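Home | About Us | Planning | Contact
Print | E-mail

About Honar

Honar helps small firms in Lirndale decide whether to buy automation. Often we say no. We sell no machines and take no commission, and we distrust any quote that leaves out repairs, training and floor space.

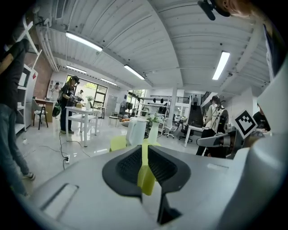
A reader from Barrera wrote that we were too gloomy, and that 2 grippers had paid for themselves. Maybe so. We asked for the service bills and are still waiting.

Our planning review costs $1,000 and takes 3 visits. Plukeck products get the same questions as any other.

2 comments | Share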